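Old Dell tower, worth a new CPU or strip it for parts?
Started by trinance_tom

trinance_tom
Bought a Dell tower at a surplus sale in February. No processor in it, the socket is empty. It does have a graphics card and one green memory module I can see. I want a box for file storage and maybe some light photo work. Budget is 300 including drives. Is it worth putting a chip in, or do I sell the card and walk away?

I have it on its side with the panel off.
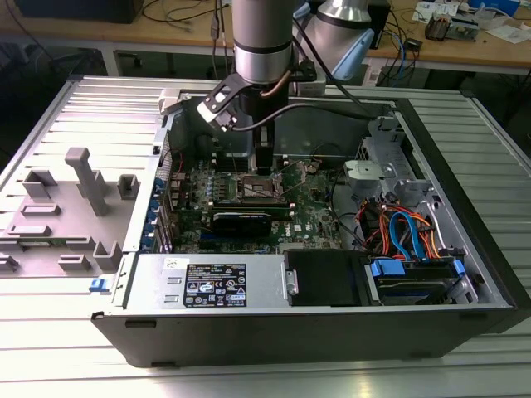

Power supply is the one it came with. I haven't powered anything up yet. Main question is the CPU, second question is whether I can reuse the blue drive rails with any 3.5 inch disk.

Leif Midtbø
Rails yes. They flex over the sides of the drive and the pins go in the screw holes. Same rails in a lot of Dells from those years, so spares are cheap.

Check the socket pins with a flashlight before you spend a cent. Surplus boards with the chip pulled get bent pins all the time.

forsberg8
I'd strip it. Dell power supplies and boards from that era can have odd connectors, and when one dies you're hunting for the other. Put the 300 toward something newer.

Embla Halvorsen
Disagree with forsberg8. I ran one for 6 years as a file server and replaced one fan. A used chip costs very little. Look up the service tag first and only buy a CPU that was sold in that model.

forsberg8
One machine lasting doesn't say much about the rest. And the power bill counts too.

Embla Halvorsen
It sleeps most of the day. Mine barely showed on the bill.

dusden_2133
Whatever you decide, tidy the SATA cables while the side is off. Orange, red and blue all looped together by the drive bay is going to get in your way when you slide a disk in. Label both ends with tape.

trinance_tom
Pins look straight under a flashlight. Going to look up the tag tonight and price a chip. If it comes to more than 50 I'll sell the card.

Leif Midtbø
Get thermal paste too. Clean the bottom of the heatsink before it goes back on.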